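Robotics Studio, Unit 4 handout: Reaching into a rack
Pettigrew Hall lab section

Okay, so Unit 3 was all free space. The arm could swing wherever it liked and the worst that happened was an ugly path. Now we give it a box with a hole in it, and I promise this is where the course gets fun (and where your error logs get long).

The setup is the Sokora simulator with the room file I call Broltgate. Grab the version I posted in September and not the one from last year, which has the table at a different height and will drive you nuts. You get an arm on a fixed stand, a table, and a rack enclosure standing on the table. Your job for the first lab is just the approach: bring the gripper up to the enclosure, stop short of it, and hold still.

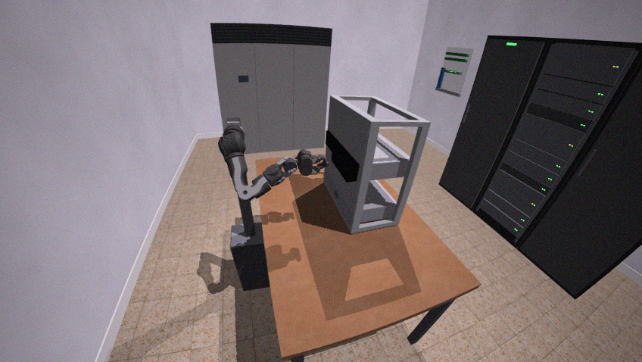 Widad Smadi asked whether we couldn't skip the stopping part and plan one smooth motion all the way in. You can, and a good planner will find it for you, but then when something clips the edge you have no idea which half of the motion was bad. Split it in two for now. We'll glue the halves back together in Unit 5.

A few things I keep repeating in office hours, so let me put them in writing.

Pick your pre-reach pose by hand first. Drag the joints around, watch the wrist, write down the numbers. People jump straight to the solver and get an elbow pose that is legal and completely useless.

Pad the collision boxes. I use 14 mm around the gripper and 6 mm around the opening. If you pad everything equally the planner will tell you the hole doesn't exist — a fair point from its side, I guess!

Check from more than one camera. A tip that looks perfectly lined up from the front can be way off in depth, and the sim has no mercy about that.
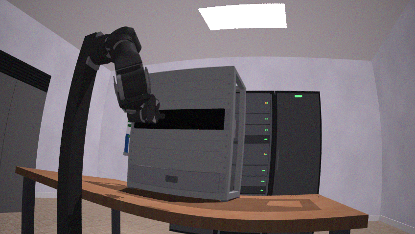 Now for scoring. Each team gets 18 runs with the start pose nudged a little each time, and the nudges come from seed 735 so everybody faces the same ones. A run counts if the gripper stops inside the target zone and nothing touches the enclosure. Touching includes the forearm, by the way. Otis Whitlock's team lost a whole evening to a forearm brushing the top of the opening while they stared at the fingers.

If your runs fail in a bunch, plot the joint angles before you change any code. Usually one joint is sitting right near its limit and the solver flips to the other elbow solution halfway through. Move the pre-reach pose a little and try again. Please don't fix it by shrinking the padding, I do look at the config file.

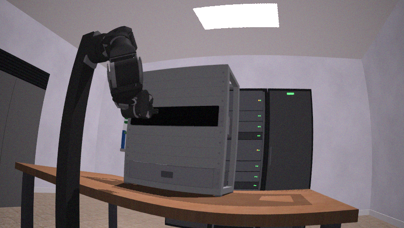 Fig. 3. Gripper tip at the left part of the opening, Broltgate room.

Turn in your config, the run log and a half page on your worst run, through Trutudano as usual. Read chapter 6 before the next lab, at least up to the part on straight-line moves, and bring your pre-reach numbers with you.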